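Cleaning Dark, Scuffed Stuff: Your Questions

I'm Wenjie Li, and I clean up secondhand household gear and sell it on through my little shop, Emia. Most of it is black or charcoal gray, and most of it arrives filthy. I've cleaned 419 pieces so far (yes, I keep a notebook) and these are the things people write in to ask me!

Where do I start with something really grubby?

Dry. Always dry! Grab a soft paintbrush and go over the whole thing before any water comes near it. Wet dust turns into gray paste and the paste goes straight into the corners. I use two brushes, a wide one for the big curvy parts and a skinny one for slots, and they live in a jar by the back door in Brundholm, where I can make a mess.

Can I just use dish soap?

Mostly, yes. A few drops in a bowl of lukewarm water and a cloth you've wrung out until your hands hurt. If the thing plugs in or has a battery, unplug it or take the battery out first, and keep the cloth barely damp. I don't spray anything directly, ever.

How do I tell a scratch from a dust streak?

Pale dust streaks on black look terrible, and people email me in a panic about "scratches" that wipe right off. Run a dry finger over the mark. If you can feel an edge, it's a scratch. If your finger comes away gray, congratulations – it's dirt. Quite often you've got both on the same piece, so clean first and judge later. 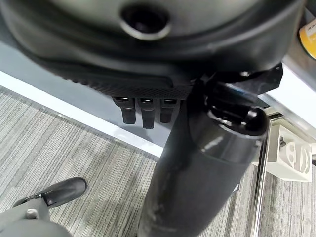

Glossy cap at one end, scuffs and dusty streaks down the rest. Matte black hides nothing!

Why does the matte part look worse than the shiny part?

Matte surfaces have a tiny bit of tooth, and dust loves that. Glossy parts wipe clean in one go, but then they show every fingerprint, so you can't win. I do the matte parts first and finish with the glossy ones, using a fresh dry cloth.

What about those cross-hatched grippy textures?

An old soft toothbrush, a little soapy water, small circles, then blot. Don't rub with a paper towel, it sheds and you'll be picking out white fluff all evening (ask me about the Fontana lamp base). If the first pass comes out gray, do a second. My record is 53 minutes on one textured band, and I had a podcast on, so I didn't mind.

How do I get into a deep round hole or under a lip?

Cotton swab, barely damp, turned slowly. For under a lip I wrap the cloth around a popsicle stick. Please don't poke around with anything metal.

Will a magic-type sponge take scuffs off?

It might, and it might also leave you a shiny patch where you used to have matte. Try it somewhere that doesn't show. I gave up on them in May after I ruined a nice Rudari case and had to sell it at half price.

Do you fix deep scratches?

No, I leave them alone. I've tried the black markers and the trim creams and they all look fine indoors and purple in the sun. I list the scratches, knock a bit off the price, and somebody always buys it anyway.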